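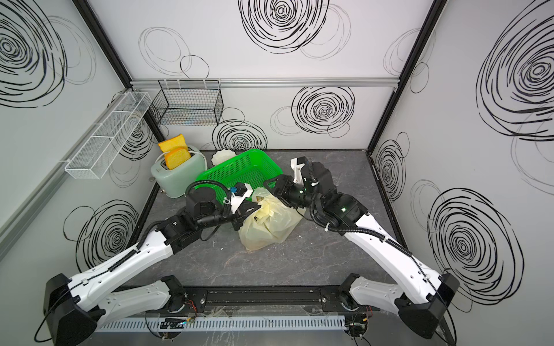
EDSTEAD, 5 Nov 2020 – Plavberg has approved the purchase of 20 two-arm workcells for its Edstead site, with delivery to begin in February. The order follows a review of bench equipment used for household handling tasks. Each cell places two arms on a common rail along the front edge of an enclosed table, so that both grippers can reach one item in the middle, such as a knotted plastic bag, with baskets and other props kept within the same walls. Joint housings carry green indicator lights.

The cells will be supplied by Kuroda and assembled at its Terbridge plant. The contract covers arms, mounting rails, enclosures, cable management and control boards. Props and tabletops are excluded and will be bought locally under the consumables budget.

Plavberg has planned for 3,268 operating hours per cell before the first major service. Gripper fingertips are treated as wear parts and will be replaced every 900 hours – the interval used in the budget model. A stock of spare fingertips and wrist cables is included in the initial order. Two cells will be held in reserve to cover service periods.

Installation requires a level floor, a dedicated power circuit for each row and clear access to the front rail for maintenance. Electrical work at Edstead is budgeted separately and must be complete before the first delivery is accepted. Acceptance testing will cover reach, repeatability and simultaneous operation of both arms over the shared area of the table.

Payment is staged by delivery lot. An option for further cells at the same unit price remains open until the final lot has been accepted.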